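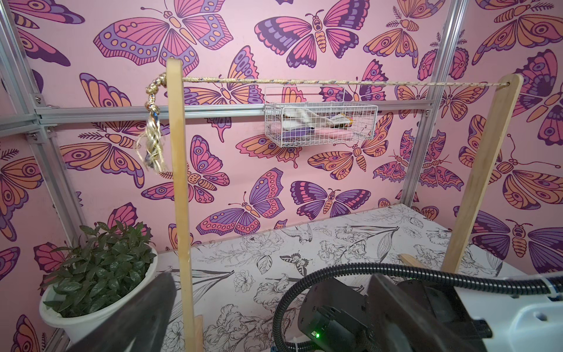
Short Fiction

The Clothesline

"It's a rope," said Virgil Bălan. "Rope moves. Why did we pick the one thing that moves?"

"Because rope is the fun one!" Roxana Văduva was already leaning over the table with her chin nearly on the printed lilies, squinting at the tassel. "Anybody can stack cups. Every team at Lelto is going to stack cups."

The Lelto Cup was in January, and the household category had been her idea from the first club meeting. Hang it, fold it, sort it, put it away. She had talked the others into it in about four minutes, the way she talked people into most things, by being so happy about it that saying no felt rude. Then she had gone shopping. The butterfly wallpaper was hers. The table cover with the birds on it was hers too, and Tolera Teshome, who wrote nearly all of the vision code, had gone quiet for a whole evening when he saw it.

"You want it to find a white cloth," he said finally, "on that."

"People have patterned things in their houses, Tolera."

"People have eyes."

But he had stayed late and started on it, and by the end of the week he was more in love with the butterflies than she was. He gave the big pink one a name, Nundeler, and then the arm got the name instead, and it stuck.

Now Nundeler was parked with its fingers open, and the knots at the end of the rope hung where Roxana had tied them, and Luminița Ilie was reading the log off her laptop in a voice like a train conductor.

"Attempt 138. Reached basket. Closed on cloth. Lifted. Let go."

"Let go where?"

"Over the plant."

"Again?" Virgil put his head in his hands. "It loves that plant!"

"Maybe it's the angle," Tolera said. "It comes out of the basket fine, then it swings left to get above the line, and the wrist turns further than it needs to. If we make it come straight up first - just straight up, like pulling a tissue out of a box - then it never has to go near the plant."

Roxana was nodding before he finished. She loved this part. She loved it more than the competition, if she was being truthful, this hour when everyone was hungry and somebody said a thing like a tissue out of a box and all four of them could suddenly see it. She pulled a chair over and started typing the new waypoint while Tolera read her the numbers, and Virgil held his own arm out over the table and did the motion himself, slowly, up and over, up and over, so she could watch his wrist.

"You look ridiculous," said Luminița.

"I'm a prototype."

They ran it. The arm went down to the basket and closed its fingers and rose, straight up, and kept rising, and the cloth came with it. It moved out over the rope. It waited there so long that Virgil made a small noise in his throat.

Then it lowered, and opened, and the cloth stayed on the line.

The yelling brought Mr. Sharifi in from the hallway with his coat half on. He looked at the four of them jumping up and down in front of a damp-looking rag and asked whether he should be calling someone.

"It hung up the laundry!" Roxana shouted.

"Good," he said. "Can it do mine?" But he came over and made them run it again, and then once more, and he took his coat off.

By seven they had moved on to the second task, sorting the mail, and the table looked like a different house.

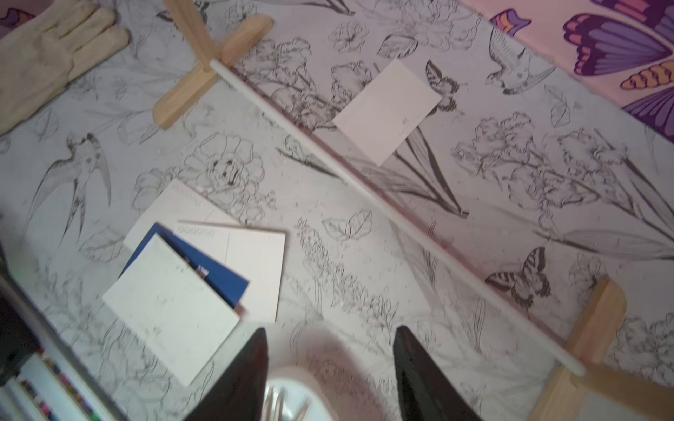 Why does the club practice with props from home? Ordinary things like cards and cloth vary in shape and stiffness, so the arm gets used to handling all kinds before the contest.

Roxana had written that for the team poster, and Luminița thought it was too short. "The judges want a page," she said.

"The judges want to see it pick up a postcard."

It couldn't pick up a postcard. It pushed one across the lilies with great confidence, and Tolera laughed until he had to sit down. Flat things were awful. Flat things were going to take until the holidays, and Roxana got out her notebook and wrote FLAT THINGS at the top of a clean page and underlined it twice.

"Attempt one," said Luminița.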